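Our town library dropped late fines in July, and I have heard the same complaint at the hardware counter ever since. People who return books on time feel cheated. I understand the feeling. I think the library was right anyway.

The Mustwood branch took in $1,213 in fines last year. Its lending system comes from Brilluteck, and the part of that contract covering fine notices and card payments cost $3,848. A business that spent three dollars to collect one would close that window by Tuesday.

The usual answer is that fines were never about money, they were about getting books back. Fair enough. But a fine of a few dollars doesn't bring back a book. It keeps the borrower away. Cremilda Bezerra worked the front desk for eight years, and she told me the ones who owed four or five dollars mostly stopped coming in. They were embarrassed, or they didn't have it that week. The book stayed under a bed somewhere and the kids stopped coming too.

You still pay for a book you lose. People skip over that part. If an item is three weeks overdue, your card is blocked until you bring it back or replace it. That seems like plenty of pressure to me. 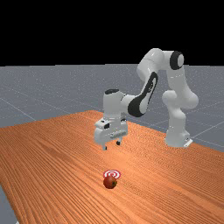 ## What about being fair?

Gilles Arnaud wrote to the paper that rules without a penalty teach children that rules don't matter. I raised two children and I don't see it. A child who can't take out a book because her father forgot the last one is learning about her father. She didn't drive herself to the library.

There is also the matter of who could shrug the fines off. I paid mine for years without thinking — I treated them as a rental charge and kept the book another week. Somebody on the waiting list got it later because I had two dollars to spare. I wouldn't call that fair either.

My one objection is to the waiting lists. If a popular title has holds on it, the block should come sooner, after one week instead of three. The Sulley branch already does it that way, and I'd like to see ours copy them before the winter reading program starts.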